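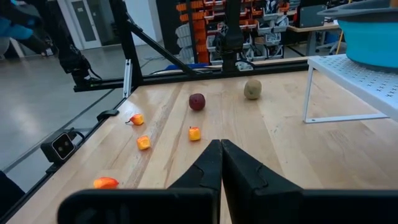
腕部视角，夹爪在合拢位，两指之间留有一条细缝，指尖前方是一块黄色椒块。

工单标题：夹爪合拢零点漂移，重新上电后自行合拢
提交方：Villmont 装配实验室，Morena Guerra
处理人：Kelechi Omoregie（Zilwood 夹爪支持）
优先级：由“普通”改为“安全相关”
状态：已解决，观察中

问题描述（Morena Guerra）

台面任务是分拣，夹爪把苹果、土豆和椒块逐个夹起来，放进右边白色网架上的蓝绿色大碗。周一上午开始出现两种情况：

1. 夹小块的黄椒时，控制器报“已夹持”，抬起后东西还在桌上。夹苹果和土豆没有问题。
2. 急停复位、重新上电之后，夹爪没有收到任何指令就合拢了一次，速度比正常动作快。当时 Edgardo Dagdag 正准备伸手去扶一块倒下的椒块，手还没有进到两指之间，没有受伤。

第二种情况出现后我们就停了这台臂，同一框架上另外两台臂也一起断了使能，等这边有结论再开。

已经试过：重启 Thygesen 控制器；重新加载任务程序；换了一块椒块；用软布擦过指面。都没有变化。

控制器日志里反复出现代码 1,202，手册上写的是“位置参考不一致”，没有写处理办法。

周一 10:40，Kelechi Omoregie

收到。请先不要再上电，也不要让人在夹爪附近操作。已把优先级改为安全相关。

麻烦提供以下内容：
- 夹爪手动合到底时的编码器读数，以及程序里存的合拢零点
- 最近一次拆装指尖的时间，谁拆的，拆完有没有重新标定
- 控制器固件版本
- 上电后前几秒的完整日志，从使能信号那一行开始

手动合拢要在断电并锁定之后做，用侧面的手动释放孔，不要直接掰手指。

周一 11:25，Edgardo Dagdag

断电锁定后手动合到底，读数 82，程序里存的零点是 68。重复做了几遍，读数没有变过。

指尖上周由我拆过，为了换指面垫片。装回去以后没有跑标定，我以为只换垫片不需要。两指侧面的螺丝都按力矩上紧了。

固件是 7 版。日志作为附件传上来了。

周一 13:10，Kelechi Omoregie

看过日志，两个现象有同一个起因，但第二个还叠加了一个配置问题。

先说第一个。新垫片比原来的厚，两指机械合到底时停在 82，程序仍然认为 68 才是合拢。夹持判断用的是“没走到零点就停住，并且电流上升”，所以两指什么都没夹到、自己顶住自己的时候，也满足这个条件，控制器就报“已夹持”。苹果和土豆比较大，手指在离零点很远的地方就停了，判断不受影响。椒块小，又常常放得偏，手指从旁边滑过去，最后顶到一起，就成了误报。

再说上电合拢。这一版固件使能以后会先做一次位置核对，读数和存储值差得太多时报 1,202，然后按配置里的“参考恢复方式”处理。你们的配置是“自动寻参”，意思是夹爪自己往合拢方向走到底，再取一次参考。寻参走的不是任务速度，所以看起来偏快。手册里这一项的默认值是“等待确认”，请查一下是谁改的，什么时候改的。

处理步骤，请按顺序做：
一、保持断电锁定，连接维护口，只给逻辑电，不给动力电。
二、把参考恢复方式改成“等待确认”，保存，断开逻辑电再接上，确认设置还在。
三、清空两指之间和指尖前方的东西，人退到框架外面，再给动力电。
四、在维护页面手动触发标定，等它完成，把新零点写进 Thygesen 的任务程序。原来的 68 要一起删掉，任务程序里存过两处。
五、把夹持判断里的最小开度打开，低于这个开度一律判为空夹。

第三步之前如果夹爪有任何动作，马上急停，把时间写在这里。

周一 15:05，Morena Guerra

第一、二步做完，断电再接上后设置保持住了。

配置是调试的时候改的，Osvaldo Sala 查到了当时的记录，为的是让机器断电以后能自己恢复，不用人过去点确认。那时候台子外面有围挡，后来围挡拆了，配置没有改回来。

第三步之前夹爪没有动作。

周一 16:20，Edgardo Dagdag

标定完成，新零点写进去了，任务程序里两处都改了。第二处在放料的子程序里，不提醒我会漏掉。

最小开度打开后，先空夹试了一遍，控制器报“空夹”，正常。然后把苹果、土豆和椒块都放回台面跑任务。靠近桌子前沿那块细长的橙红色椒块第一次没有夹住，这次报的是空夹，程序自己退回去重试，第二次夹住了，放进碗里。

急停复位做了几次，每次上电后夹爪停在原位，维护页面弹出确认框，点了才动。1,202 只在标定之前出现过，之后没有再出现。

桌子左边的双镜头相机在停机期间线被碰过，重新固定了一下，看图像位置没有偏，暂时没有重做外参。

周一 16:45，Kelechi Omoregie

结果符合预期。相机那边建议还是跑一遍外参检查，线被拉过的话支座可能会转一点，图像上不容易看出来。这一项和本工单无关，不影响关闭。

根本原因记为：更换指面垫片后未重新标定，且参考恢复方式设为自动寻参。

需要客户方完成的事项：
- 凡是拆过指尖或换过垫片，一律重新标定，并在点检表上签字
- 检查另外两台臂的参考恢复方式，改成“等待确认”以后再恢复使能
- 伸手进台面之前断使能，程序暂停不能代替断使能

我们这边会向固件组提一条修改：配置为自动寻参时，上电要有声光提示和延时。排期还没有定，定了会写在这张工单里。

周一 17:30，Morena Guerra

另外两台臂查过了，左边那台也是自动寻参，已经改了，中间那台本来就是等待确认。点检表加了一行。同意转为观察，一周内没有复发就关闭。

外参检查明天上午做，结果另开工单。

分享 7 · 评论 4

Gaetano Villa：
我们在 Imside 也遇到过换垫片以后误报夹持，当时一直怀疑是电流阈值，调了很久。请问最小开度你们设的是多少？

Edgardo Dagdag：
回复 Gaetano Villa：按最薄的那块椒块厚度的一半设的，再低就挡不住空夹了。你们要按自己的工件来，先量一下。

Osvaldo Sala：
补充一句，调试时的配置改动都记在交接单最后一页，当时没有写“投产前改回”。这一页我已经重新整理，放到共享目录里了。

Gaetano Villa：
谢谢，我们回去先查参考恢复方式。手册里这一项在附录，正文没有提，建议 Zilwood 下一版挪到上电章节。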